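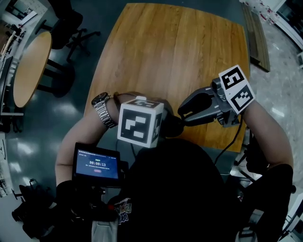
Bench table, left hand, marker cube.

Friday, January 13, 2023

Picked up the hidden camera sweep again today, the one I have been promising the Tapia guesthouse people since September. They had a guest find a lens tucked inside a smoke detector (not one of theirs, thank goodness) and they want a routine their own cleaning staff can do between bookings, without buying anything fancy. A reasonable thing to want, and I'd like to give them something that works.

Started with the flashlight method, because everybody has a flashlight. Lights off, curtains shut, beam held next to the eye, slow pass over the walls. Ignacio Sorensen had set up the back room for me with decoys and would not say where, bless him. I found the one in the clock radio right away and walked past the one in the picture hook twice. It only glinted when I got down to sitting height, so the written steps now say to do one pass standing and one pass sitting on the bed.

Then the network scan. The Rudano router kept dropping my phone, and I lost a good part of the morning to that before swapping the cable. Once it held, the scan listed every device on it in under a minute, but of course it says nothing at all about a camera that just saves to a card. I want that in bold on the first page — people will run the app, see a clean list and stop looking.

Log file from the RF detector has 1,824 readings, and 1,818 after I threw out the ones taken while I was standing next to the microwave. Sensitivity at 5 is too jumpy for an untrained person. Try it lower on Monday.

One full sweep of the room took me 60 minutes, far too long for a cleaner with other rooms to turn over. Ignacio thinks we should drop the closet shelves and I don't agree yet. We talked it round over coffee and left it there.

Still to do: call Tullport about the spare batteries, find the other lens cloth, and ask Tapia whether the Nurnetthorpe house has the same smoke detectors.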